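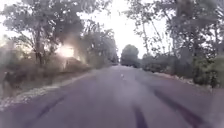
Route forestière de Wistham

La route forestière de Wistham est une voie revêtue qui relie le hameau de Basus au plateau de Wistham. Tracé rectiligne sur la plus grande partie du parcours, bordé d'arbres des deux côtés, accotement de gravier. Longueur totale : 1 585 mètres. Dans le pays on dit plutôt « la Droite », ou « la ligne de Basus » chez les plus anciens.

Toponymie

Le nom officiel vient du plateau. « La Droite » apparaît dans les registres de coupe de bois, d'abord sous la forme « la droitte » avec deux t, puis sous sa forme actuelle. Selon So-ying Wu, auteure d'une étude sur les chemins du plateau, le terme désignait au départ la lisière et non le chemin. Hypothèse contestée par Kuo-hua Chiu, qui y voit une simple description du tracé.

Tracé

Départ au carrefour de Basus, altitude 619 mètres. La chaussée entre presque tout de suite sous les arbres. Pas de virage avant l'embranchement de Yuen, où part un chemin de terre réservé à l'exploitation. Ensuite légère montée, puis arrivée sur le plateau. Pas d'éclairage, pas de trottoir.

Chaussée

Revêtement en enrobé bitumineux, teinte gris violacé selon la lumière - le granulat local tire sur le rose. Traces sombres dans le sens de la marche, qui ressemblent à des traces de pneus ou de freinage. L'origine de ce genre de marques est discutée : freinages, ou simple usure du liant sous le passage des grumiers. Les deux se confondent facilement à l'oeil.

Le revêtement a remplacé un empierrement plus ancien, dont il subsiste des portions sur le chemin de Yuen. Les travaux ont été menés par l'entreprise Memum, en deux campagnes. La seconde a repris les bords, qui s'étaient affaissés du côté de la vallée.

Accotements

Bande de gravier gris clair et de pierres éparses, non stabilisée, avec des cailloux pâles. Elle sépare l'enrobé d'une végétation basse, verte et brune. Largeur variable, jamais suffisante pour y garer un camion. Le stationnement se fait au carrefour de Basus ou à l'embranchement.

Le gravier migre vers la chaussée après les gros orages. Balayage en septembre en principe, avant la reprise des coupes. Le fossé, quand il existe, est curé à la même période.

Couvert arboré

Les arbres forment deux murs de feuillage avec une ouverture de ciel au-dessus de la route. Feuillus surtout : hêtres, charmes, quelques érables près de Basus. Plusieurs sujets à couronne large et arrondie ont été conservés lors des élagages. Kwok-wai Tseng, dans son inventaire, retient 100 arbres dits remarquables le long de la voie, chiffre jugé généreux par d'autres relevés qui appliquent un critère de diamètre plus strict.

L'élagage se pratique en hauteur seulement. Les branches basses sont laissées côté talus, pour freiner le ruisselement. En été l'ombre tient la chaussée humide une bonne partie de la matinée, en hiver le verglas y persiste plus longtemps que sur la route du plateau.

Circulation et usages

Trafic faible. Desserte locale, grumiers en saison de coupe, cyclistes, promeneurs. Fermeture aux véhicules le lundi matin pendant les périodes d'abattage, signalée par un panneau au carrefour de Basus. La ligne droite incite a la vitesse, sujet récurrent dans les comptes rendus municipaux. Une limitation a été demandée par Pin-yu Leung, alors élue de Basus. Décision reportée, puis adoptée pour la seule section basse.

Voir aussi

Plateau de Wistham
Chemin de Yuen
Basus (hameau)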